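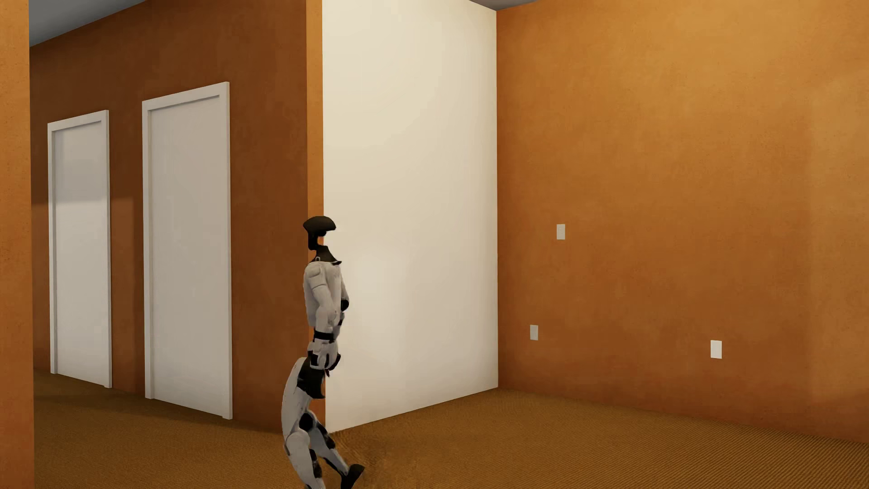
Render 3: ribbed brown carpet, orange and cream walls.

June, 8 am start. Carpet wear and acoustic notes, Tukville library fit-out.

Samples from McIntyre arrived overnight. Cut three squares from the ribbed offcut and two from the flat weave. Edges on the ribbed piece fray if cut across the rib, so cut from the back with a fresh blade and seal straight away. Labelled by roll, 1618 for the ribbed and 3702 for the flat.

Set up the drum with the worn feet left on. Ran the first ribbed square to 200 turns and stopped to look. Pile leaning slightly along the direction of travel, no backing showing. Colour change slight under the north window, hard to judge under the tubes. Repeat both readings in daylight.

Flat weave shed a lot of fluff early on. Vacuumed and weighed the bag before carrying on. Scale drifted between readings – zeroed twice, still not happy with it. Treat the first weight as suspect.

Reverberation: the Osinano spreadsheet wants an absorption figure for each surface and we only have one for the floor. Painted plasterboard taken from the old Skorgate job for now. The ceiling is the bigger unknown. If it stays hard, the carpet does very little at the low end whichever sample wins.

Underlay still not settled. The thicker one helps with footfall but the door to the reading room may need trimming. Clearance to be measured on site.

To do: order grey sealing tape, borrow the other scale, flat weave second run after lunch.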